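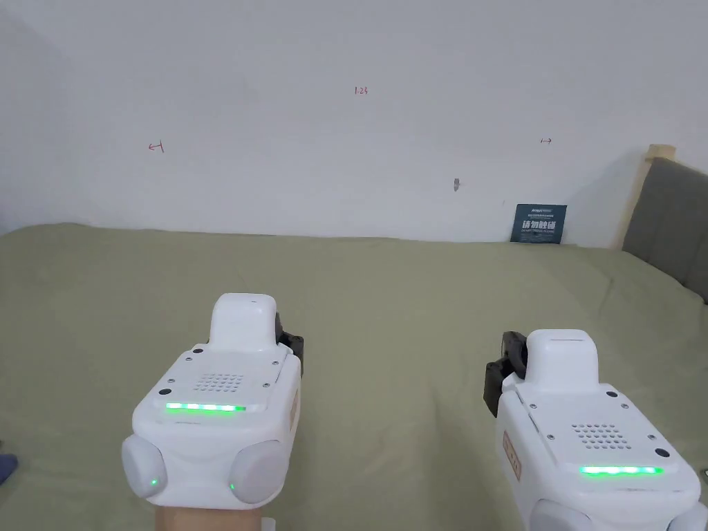
May 26, 2021. Bedroom set again, clothes handling on the bed. I started the morning by rereading my April notes and wincing, since most of what I complained about then was starting a take before both grippers were ready. So the new habit is dull but good: hold the pair out over the bed, look for the green strip on each one, then go. With both strips lit and the green sheet behind them I get a nice clean opening to every take, and the people doing the trimming at Trestgate will (I hope) stop sending me grumpy messages!

We're at 1986 takes on the Brollow drive now, all tasks together. I went through the folding ones last night and threw out 242, mostly for the same fault – I drop my wrist at the end of a fold and the fingers sweep past the cloth without closing on it. A learner will happily copy that. I'd like to keep 1000 good folds before we train again, and we aren't there yet.
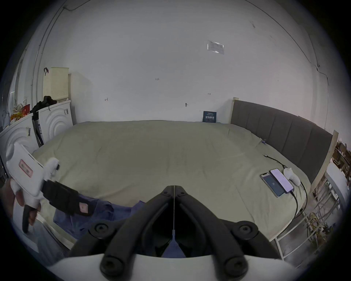

The other thing I keep doing is being too tidy. If every fold begins with the cloth laid flat and square to me, the policy learns flat and square and then falls to pieces the first time someone tosses a shirt down in a heap. Güneş (the old policy, the one we trained on the Sonside takes) did exactly that, over and over, and it was painful to watch. So please crumple things! Throw them, turn them, start with a sleeve underneath. Slow hands are fine, messy starts are fine, but a stop halfway through to think is not fine, and I'd sooner redo the whole take.

Arms get tired after about 18 takes in a row, by the way. I noticed my left hand creeping higher and higher and had to go sit down for a bit.
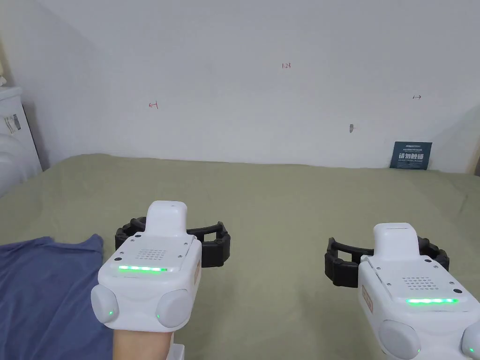 Both grippers over the bed, blue cloth crumpled at lower left.

Still to do: check the clocks on the left and right recordings against each other, rename the folder I called "new new", and ask Trestgate whether they want failed grasps kept in a separate pile. I say yes – we'll want them later for the recovery stuff.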